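Sendik service templates: changes in the March build

The Sendik project templates for HTTP services have been rebuilt for this release. New projects no longer generate a separate contract assembly. The interface, the data classes and the host entry point now sit in one project, and the routing table is read from a single settings file at startup.

Existing projects will continue to compile. To move one over, run the Clernside converter against the solution folder and check the log before committing. The converter rewrites binding entries only. Custom message inspectors are left in place and must be registered again by hand, in the same order as before – the order affects how faults are serialized. 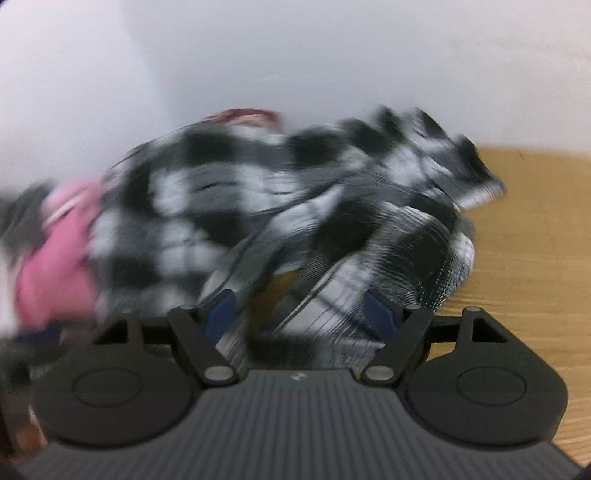
Timeouts and payload limits

The default request timeout is now 20 seconds, down from 60. Services that return large result sets should set their own value in the endpoint block. The maximum payload stays at 700 KB unless streaming is turned on. With streaming on, the limit applies to each chunk, and the client must accept chunked responses.

In our test run on the Vakimthorpe server, 1,015 requests were sent to a converted service and 12 came back with a 415 status. All 12 had a missing Content-Type header, which the old templates accepted without warning. The new ones reject it. Older clients may need a small fix before you deploy.

The updated templates are in the internal package feed under Sendik.Templates. Remove the previous version first, or both sets will show up in the New Project dialog under the same name.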